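4. Equipment and Budget

The department gave us 4,000 dollars for the sorting cell. The arm and the two end effectors were already in the lab, so the money had to cover the conveyor, the bins, spare parts and cables.

We asked for quotes in March. Trivska offered the belt with an aluminum frame and a 5 week lead time. Pronddale was cheaper but would not sell the end cap separately, so we went with Trivska.

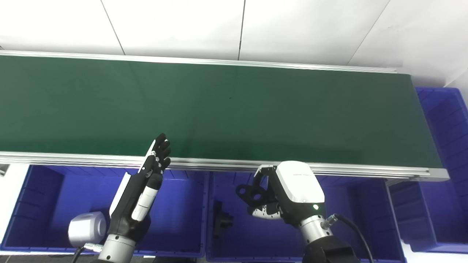 Bins came to nearly 200 dollars. We picked plain blue plastic ones from Brerkalham because they fit under the rail and stack for storage. Shipping was extra - we had not planned for that and took it out of the cable line.

The next purchase depends on which end effector the Sriwong project keeps using. The hand needs more spares than the gripper, and we do not have a price for finger parts yet.
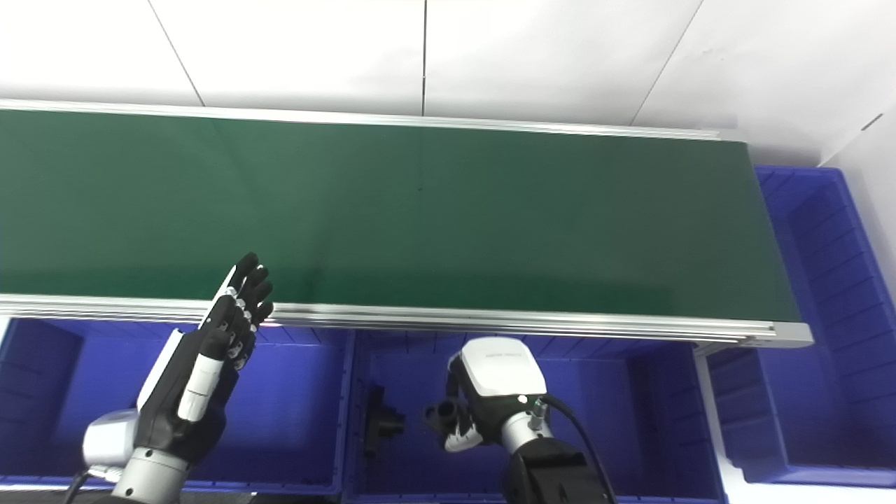
Figure 2. Gripper and hand at the conveyor, with a black part in the middle bin.

4.1 Still to buy

Spare belt, 2 cable sets, bin labels.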